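Clullomia began in April, at one end of a kitchen bench in Ellwood, when Wolfram Dreßler sat down to help a neighbour write a complaint about a roadside search and found that neither of them had the faintest idea where to send it. They worked it out in the end (it took 11 phone calls and a very large pot of tea), and Wolfram kept all his notes, which are still in a folder by our front door.

We're a small community service that helps people understand their dealings with police – what an officer may ask of you, how to request body-worn video, how to lodge a complaint and what the reply means when it finally lands in your letterbox. We're not lawyers, and we'll always tell you when you need one. We do get on well with our local officers too, plenty of whom have come along to our evening talks and stayed behind for a chat and a biscuit.

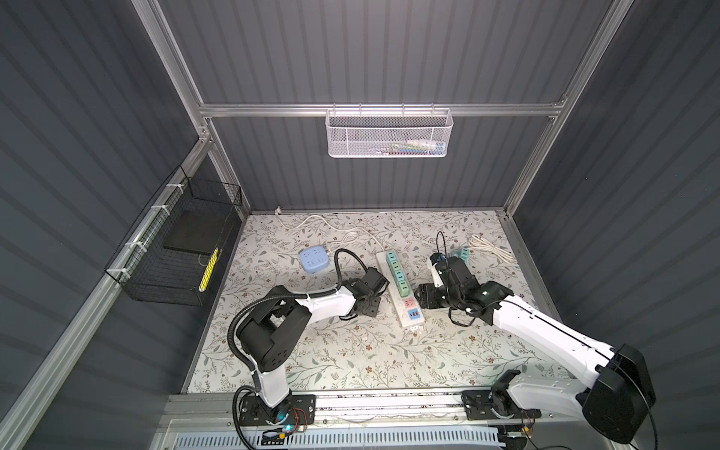

*Two robot arms at a power strip, the right one holding a white plug.*

Ayodele Jibrin joined us after years of records work at Grurnex, and she now looks after all our footage requests. If you've ever tried to fill in one of those forms on your own, you'll know why we're so fond of her! Her plain-language guide has gone out to 2,000 households, and our friends at Estier have kindly printed another 880 copies for libraries and neighbourhood centres.

Our help is free and you needn't have an appointment, although it's lovely if you can ring first so we can set aside a quiet room. Bring whatever paperwork you have, even if it's a bit of a jumble, and bring a friend or family member if you'd feel more comfortable with some company.

Page last updated 5/9/21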